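I finally caved and bought a mug tree in February, after two years of stacking everything in the cupboard over the kettle and flinching each time I opened the door. It's a plain wooden one from Benlow, nothing fancy, but I'm so pleased with it!
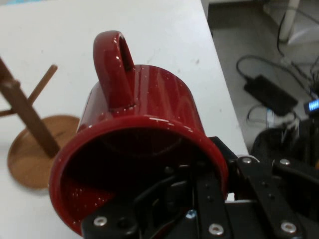 My favourite red speckly mug, with the new tree behind.

The red one gets the top peg (obviously), though I keep swapping the rest about. The big Jokel soup mugs are too heavy for it, so they've stayed in the cupboard with the teapot. Now I want a shelf to put it all on.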